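Pameo Bench Mat, Large, Brown
Item group: Work Surface Protection / Mats
Sold by Grunton Workshop Supply

The Pameo Bench Mat is a one-piece cover for light assembly, sorting and packing tables. It lies directly on the tabletop and is held in place by its own weight. No clips, tape or adhesive are needed on a level surface.

Specifications
Length: 2000 mm
Width: 1000 mm
Color: brown
Finish: matte, both sides
Underside: plain
Edges: straight cut, unbound
Supplied: rolled, one mat per tube

The mat is meant to cover most of the working area and leave a margin of bare tabletop. Measure the table before ordering and subtract the footprint of any column, lamp base or bracket fixed at the back. Mats can be trimmed with a utility knife and a steel rule. Trimmed mats cannot be returned.

Small parts and shallow trays can be set down anywhere on the surface. Long, narrow trays may be placed at an angle to the table edge if that suits the reach of the station. Ridged tray interiors and raised lips have no bearing on mat choice; only the underside of the tray touches the mat. 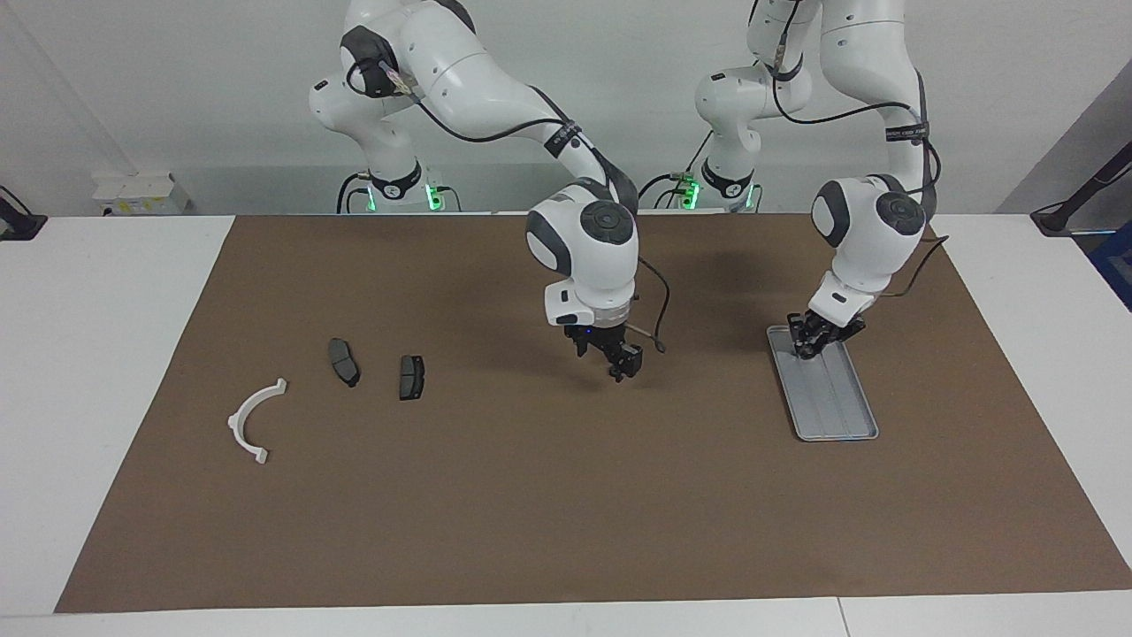 Can the mat be used on a table that already has a coated top?
Coated, painted and laminated tops are all suitable. Wipe the top clean and let it dry fully before unrolling the mat, as grit trapped underneath will mark both surfaces.

Installation
Unroll the mat with the outer face of the roll down and leave it flat for 36 hours. Weight the corners if they lift. Do not use a heat gun. Align the front edge first, then smooth toward the back.

Care
Vacuum or brush off loose debris. Wash with warm water and mild dish soap. Solvent cleaners will dull the finish. Store rolled, never folded, with the roll standing on end.

Related items
Gashi shallow parts tray, gray, 300 mm
Gashi shallow parts tray, gray, 300 mm, pack of ten
Asoder corner weights, set of four
Asoder steel rule, 1000 mm

Ordering
Standard size ships from stock. Cut-to-size orders are priced by the full mat and take longer to ship. State finished length first, then width, in millimeters. Orders without both dimensions are held until confirmed.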